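Print this page
E-mail this thread
Search posts Go

Zoila Muñoz
Saturday, September 18, 2021

Spent the morning on the cupboard fronts in the Pluvthorpe kitchen. Putting notes here so I can find them when I do the other side of the room. 1/
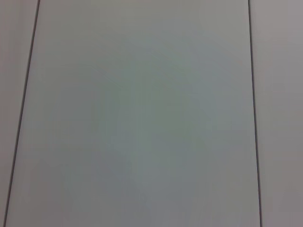 The pale fronts are the easy ones to clean and the hard ones to get right. Any smear shows when the light comes in low, and you only see it once you've put the cloth away. 2/

What I use: warm water, one small squirt of washing-up liquid, two cloths. One cloth washes, the other dries. I've tried the sprays and they leave a film. 3/

Work from the top down. If you start at the bottom, the drips run over the part you've just done and you end up doing it again. I did it the wrong way for years. 4/

The gaps between the fronts are the bit that takes the time. Crumbs and grease get in there and a flat cloth goes straight over them. An old toothbrush, barely damp, then a dry cloth folded over a blunt knife. 5/

Don't soak the gaps. My last kitchen had a front swell at the edge because water sat in it, and it never closed properly again. 6/

While I was at it I sorted the hinges. The man from Allix who fitted the units told me to check them every November. I'm early this year. 7/

For anyone who hasn't done it: on mine there are two screws you can get at with the door open. One moves the door left or right, the other moves it in or out. Quarter turn, close the door, look, open it again. 8/

Look at the gap from top to bottom, standing square to it. From the side everything looks crooked. I tightened one door twice before I worked out it was me leaning. 9/

One hinge by the cooker had gone loose altogether. A new one from Villca came to £4, and I had to wait a week for it. Same holes, so no drilling — that was a relief. 10/

Mutano asked if I'm going to put handles on. No. I thought about it when we moved in and got as far as a quote, £114 for the lot, fitting not included. I like them plain and there's less to wipe round. 11/

The downside of no handles is fingerprints. They all end up in the same place, at the height where people pull the door open. I go over that strip most evenings with the dry cloth and leave the proper wash for weekends. 12/

Someone has asked about melamine sponges. I tried one on the inside of a door first and it left a dull patch. You may get away with it on yours, but try it somewhere hidden. 13/

Same goes for anything with bleach or cream cleaner. For a bit of dried sauce I hold a warm wet cloth on it while the kettle boils and it wipes off. 14/

Next is the inside of the cupboards. I'm taking everything out one shelf at a time this time — last year I emptied the lot onto the floor and we had toast for tea. 15/

I'll add to this when I've done the tall cupboard. The bottom hinge on that one squeaks and I haven't found out why yet. 16/16

Print this page
E-mail this thread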